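Filed under: Kitchen, Money, Small changes

In April I stopped buying lunch at work. I had been adding it up from my bank statements, and the total for the year before came to £2,440. That included coffees, and the odd bag of crisps on the way back to my desk, but most of it was sandwiches I couldn't remember eating.

I'd tried before and given up within a fortnight. The problem was always the mornings. I don't want to chop anything at half past six, so now I do it all the night before, while dinner is still on the hob.

Most of what I make is dull. Rice, lentils, a roast vegetable of some sort, a boiled egg if there is one. I cook 200 grams of dry rice at a time, which does me for two lunches and a bit left over. The bean stew I learned to make after a holiday in Guimarães is better on the second day, so that gets made in bulk and frozen. 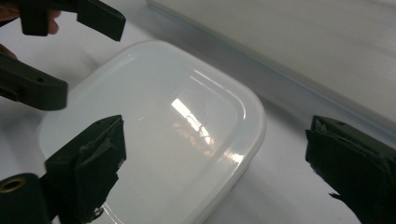
Freezing took some working out. Potatoes go grainy and I leave them out now. Anything with cream splits when I heat it up, so I stir that in at work from a small pot. Soup is fine, but I fill it too full every time and have to chip it off the shelf.

I write the date on masking tape. I used to think I would remember what was what, and then I had curry sauce on pasta two days running.

I still buy lunch now and then. The bakery in Groveck does a cheese and leek pasty that I'm not going to give up, and if people from work are going out I go too. Last month I spent £13 on bought lunches, against £109 on all the food shopping for the house – the lowest I've had it since I started keeping a note.

Next I want to sort out breakfast. At the moment it's toast.

4 comments | Share this post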